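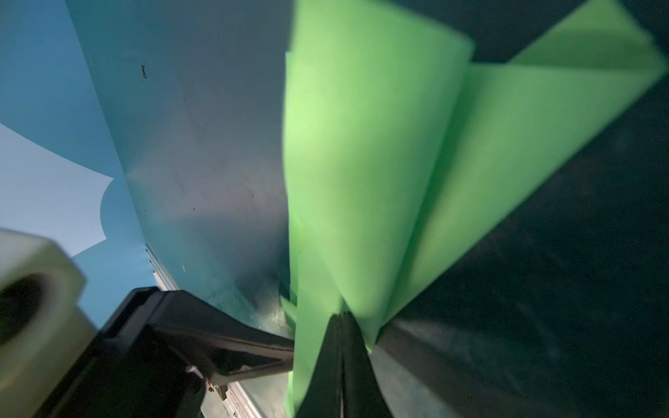
Figure 3. A thin, flexible green sheet held at its lower end, with folds fanning upward from the pinch.

3.2 How soft sheets fold

Soft sheets were the most rewarding part of our household set, and the part that surprised us most. Of the 1,950 folds in the Maihi collection, 1,164 were made with sheets gathered at a single point, and we could have happily looked at twice as many! A sheet gathered this way opens into flaps that lean on each other, and the largest flap tends to set the direction of the rest (Figure 3). Color helps a great deal here. On a bright sheet the shade deepens where the material doubles back, so a fold can be traced by eye even when its edge is hidden – a real pleasure after weeks of squinting at gray felt.

Following Begum and Kuo, we call the gathered part the neck and everything beyond it the fan. Pacheco prefers to split the fan into inner and outer flaps. We tried her scheme on 30 sheets and liked it very much for stiff material, but on softer pieces the two groups ran together, so the tables in Section 4 use the simpler pair.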